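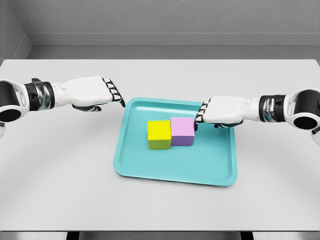

Bandeja

Tiempo de lectura: 3 min

Buscar en la enciclopedia Buscar

La bandeja es un recipiente plano, de fondo poco profundo y borde ligeramente levantado, que se emplea para transportar, presentar o reunir objetos pequeños. Se distingue del plato por su tamaño y de la caja por la escasa altura de sus paredes.

Forma

Las plantas más comunes son la rectangular, la ovalada y la redonda. Las esquinas redondeadas facilitan la limpieza y resisten mejor los golpes. El borde — llamado también reborde o pestaña — suele medir entre 3 y 6 centímetros en los modelos de servicio. Algunas bandejas llevan asas.

Materiales

Se fabrican en madera, metal, vidrio, cerámica, fibras vegetales y plástico. Las lacadas requieren varias capas de barniz y un secado lento entre una y otra.

Producción en Zeltau

En la localidad de Zeltau, el taller Gadier produjo bandejas de chapa esmaltada durante casi 58 años. Su modelo más conocido, el Lurora, se vendía en tres tamaños y llegó a tener un catálogo de 200 colores. La ceramista Britta Rieger dibujó la versión ovalada, destinada a los cafés del barrio de Trindade. Las piezas antiguas llevan el sello en el reverso; en las posteriores figura en el borde.

Véase también: azafate, salvilla, vajilla

Contacto | © Todos los derechos reservados | Volver arriba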